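Frequently Asked Questions: Decommissioning of the Tennant Generating Station

Last updated Sun 14 August

The Kesero Regional Information Office publishes these answers for residents, landowners and businesses near the Tennant Generating Station. They cover the closure of the plant, the handling of used fuel, local traffic, monitoring and public participation. Answers are revised when a decision changes or when a question is received often enough to be added. The license documents take precedence over this page.

GENERAL

Is the station still producing electricity?

No. The reactor was shut down permanently and has been disconnected from the regional grid. The switchyard remains in service. It carries power from other sources and supplies the buildings on the site.

Who is responsible for the site?

Konov Energy holds the license and remains responsible for the site until the license is ended. Polalska Site Services has been hired to carry out the dismantling. The use of a contractor does not transfer any legal duty away from the license holder.

What does decommissioning include?

It includes the removal of used fuel from the reactor building, the cleaning or removal of contaminated equipment, the demolition of structures that have no further use, and a final survey of the land. Office buildings outside the inner fence are not part of the present plan. Their future will be the subject of a separate application.

How long will the work take?

The approved schedule allows 20 years from permanent shutdown to the final survey. Dismantling inside the reactor building cannot begin until all used fuel has been moved to dry storage. Konov Energy must report any change of more than six months to the regional office in writing, and the report will be posted on this site.

USED FUEL AND STORAGE

Where is the used fuel kept now?

Used fuel is held in the storage pool inside the reactor building. The pool contains 1,440 fuel assemblies. Water in the pool cools the assemblies and shields workers from radiation. Cooling pumps, water level and temperature are checked from the control room at all hours.

Where will it go?

Assemblies will be placed in sealed steel canisters, and each canister will be set inside a concrete cask on a storage pad within the inner fence. The pad has been built and inspected. Transfers are due to begin in October, subject to a final readiness review.

Is the storage pad permanent?

The pad is licensed for interim storage only. No permanent disposal site has been approved to receive fuel from Tennant. Konov Energy must renew the storage license before it expires, and each renewal includes a period for public comment.

Will fuel from other stations be brought to Tennant?

No. The license limits the pad to fuel used at this station. A change to that condition would require a new application, an environmental review and a public hearing.

What happens to the other waste?

Most of the material from demolition will be ordinary concrete, steel and brick. It will be tested before it leaves the site and will be recycled or sent to a standard landfill if it meets the release limits. Low-level radioactive waste, such as used filters, protective clothing and some piping, will be packed in approved containers and sent to a licensed facility outside the region.

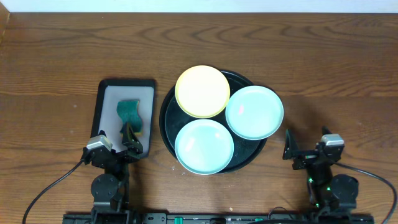 TRANSPORT AND TRAFFIC

Which roads will be used?

Heavy vehicles must use the north access road and Route 307. They may not pass through the center of Kesero or use the river bridge, which has a lower weight limit. Drivers who leave the approved route without permission may be barred from the site.

At what times will trucks travel?

Ordinary demolition loads may travel on weekdays during daylight. No demolition traffic is permitted on public holidays. Shipments of low-level waste may be scheduled at other times if the transport authority requires it.

Will shipments of radioactive material be announced?

A yearly summary of shipments is published after the fact. Exact dates and times are not announced in advance, for security reasons. Local fire and police departments receive notice under a separate procedure and have been trained in the response to a transport accident.

May residents protest along the route?

Yes. Peaceful assembly is protected by law. Organizers are asked to notify the county clerk in advance so that traffic can be managed safely. Blocking a public road or entering the rail corridor is an offense, and enforcement is a matter for the police. The regional office has no role in decisions on policing.

HEALTH AND MONITORING

How is radiation around the site measured?

Fixed monitors stand along the site boundary and in nearby communities. Samples of river water, groundwater, soil, milk and leafy vegetables are also collected. The latest annual program included 2,391 individual measurements. Results are reviewed by a laboratory that is independent of Konov Energy and Polalska Site Services.

Where can I see the results?

Annual reports may be read at the information office and at the Kesero public library. Boundary monitor readings are also posted on the website. A short guide to the units used in the reports is available at the front desk in print and in large type.

I have a private well. Can it be tested?

Owners of wells within the monitoring zone may request one free test each year. Request forms are available from the office. The office will send a sample bottle with instructions, which should be followed closely. A bottle that has been opened before use, or that is returned without its label, cannot be accepted. Results are sent by mail to the owner of the property and are not published with a name or address.

Is it safe to eat produce from gardens in the area?

No restrictions apply to food grown in the area. Normal washing and preparation are sufficient. Should monitoring results ever call for a change in this advice, notice would be given by mail, local radio and the emergency text service.

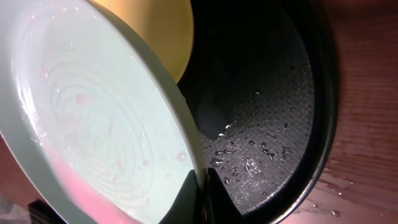
Do the emergency sirens still operate?

Yes. The sirens will remain in service until all fuel has been moved out of the pool. After that time the license holder may apply to reduce the emergency planning zone. The county would be consulted before any such change, and the regular siren tests would continue until a decision was issued.

PUBLIC PARTICIPATION

How can I comment on the plan?

Written comments may be submitted by mail, through the online form or in person at the information office. Comments should give the section of the plan to which they refer. All comments received within the stated period are entered in the public record, including the name of the sender. Home addresses and telephone numbers are removed before publication.

Are public meetings held?

Meetings are held twice a year in the Kesero town hall. The agenda is posted two weeks in advance. Persons who wish to speak may register online or at the door, and each speaker is allowed five minutes. Requests for interpretation or other assistance should reach the office at least seven days before the meeting.

Can I visit the station?

Tours of the reactor building have ended. Group visits to the viewing area outside the inner fence can be arranged for schools and civic organizations. All adult visitors must show government-issued identification, and bags may be searched.

Who pays for decommissioning?

Costs are met from a fund built up during the years in which the station sold electricity. The fund is held in trust and may be used only for approved decommissioning work. If the fund proves insufficient, Konov Energy is required to make up the difference.

How do I report a concern about the work?

Concerns about noise, dust or traffic should be sent to the information office, which will forward them to the contractor and record the reply. Concerns about safety may be sent directly to the nuclear regulator, and the sender may ask to remain confidential. In an emergency, call 911.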